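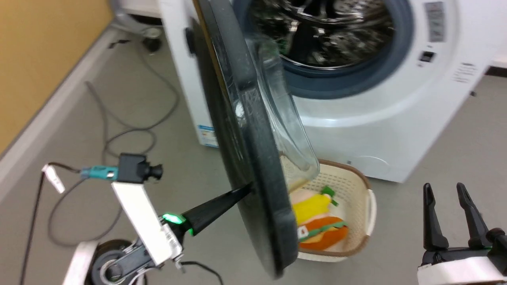
Figure 2. Front-loading washing machine with the round door swung wide open. The glass bowl, the rubber gasket and the steel drum behind it are the three parts our households talked about most.

4.2 The door between washes

When Chie Hoshino and I planned the home visits, we had one line on the interview sheet about the washing machine door. It read "Door open or shut when not in use?" and we left a space big enough for one word. I don't think we filled in a single one of those spaces with one word. People wanted to talk about the door. They talked about it while we were still taking our shoes off, and in one Hondham townhouse a couple disagreed about it for so long that we ran out of tape and had to finish in pencil.

So the door gets its own section, which wasn't in the original Planen outline. The material comes from the 129 households in the main sample, in Evville and Hondham, and everything quoted was said in front of the machine in question. We asked to be shown the laundry first and only sat down for the longer interview afterwards. I'd recommend that order to anyone doing this sort of work. At the kitchen table people tell you what they believe they do. Standing beside the machine, they look down, see that the door is shut, and start again.

Readers who only know top-loaders may want to look at Figure 2 for the parts. The door on a front-loader is a thick thing. It has a heavy outer rim and a bowl of clear glass on the inside that bulges into the machine when it's closed, and it swings out a good way into whatever space you've got. Behind it is the gasket, the dark ring of rubber around the opening (a lot of our participants called it "the seal", "the lips" or "the rubber bit", and I've left their words alone in the quotes). Then there's the drum, shiny and full of little holes. The glass in the figure has some faint scuffs on it, a sort of wear that came up in the interviews too, usually blamed on zips.

We sorted what people told us into openers, shutters and a middle group that Chie named the ajars. The openers leave the door as wide as it'll go. The shutters close it after every load. The ajars have an arrangement, and I could write a whole paper on the arrangements: a folded face washer over the rim, a peg, a wooden spoon, a rolled sock that had been doing the job for so many years it had lost its partner and its colour. One man in Evville used a wine cork and was very particular that it had to be a real one.

What surprised me was how little the groups had to do with the machine and how much they had to do with the floor. If the laundry was its own room, people opened the door and forgot it. If the machine lived in a hallway, a bathroom or under a kitchen bench, the door became a thing you walked into. "I know I should leave it open," a mother of twins told us, "but have you seen where it goes? It goes right where my shins go." Her machine faced the bathroom door with just enough room for one of the two to be open. She'd chosen the bathroom.

The direction of the swing mattered as well, and we hadn't thought to ask about it at all until the Escobedo Street visits. The flats there are mirror images of each other, so the same model of machine opens toward the tub in one flat and toward the wall in the next. In the flats where it opened toward the tub, people had to load from the side, leaning around the door with the basket on one hip. One of them showed us and then laughed at herself for having never noticed she was doing it. I added a small sketch of the swing to every field note after that and went back through the earlier photos to fill in the ones we'd missed.

Smell was the reason nearly everyone gave for leaving the door open, and it was a touchy subject. Nobody likes to be asked whether their washing machine smells. We got around this by asking about the last machine, or their mum's machine, and then the stories came out. The gasket took most of the blame. People described running a finger around the fold and finding hair ties, coins, grit from beach towels and, in one case, an earring that had been mourned for a year. Several had a cloth kept only for wiping the rubber. A few wiped the glass at the same time - "while I'm down there," as one retired teacher put it - and I've come to think that being down there is an underrated part of the whole business. Front-loaders ask you to crouch or kneel, and people with sore knees told us plainly that they skipped the wiping on bad days.

Then there were the shutters, and I want to be fair to them. They weren't careless. Most had a small child or a cat, and a drum with its door hanging open is very interesting to both. These households knew all about the advice to air the machine and had decided against it with their eyes open. A grandfather in Hondham opened the door each night once the kids were in bed and closed it before breakfast. He'd never told the rest of the family. They found out during our interview and his daughter was, I think, a bit moved by it.

We also had a handful who closed the door for the look of it. An open door reads as a job half done, one woman said, and if she could see into the drum from the sofa she felt she ought to be putting something in it. I wrote that down as a throwaway remark and then heard versions of it again and again, mostly in the kitchens. It ties in with what we report in Section 4.1 about the clothes horse, which plenty of people will fold away half full when visitors are coming.

A word on coding. Chie and I each sorted the households separately and then compared, and the trouble was all in the ajars. She'd count a door resting on its latch as shut. I'd count it as ajar if the person told us it was meant to be like that. We settled on going by what people meant, with a note wherever the door itself said something different, and those notes are kept with the transcripts. The next section takes up the detergent drawer, where we had the same argument over again.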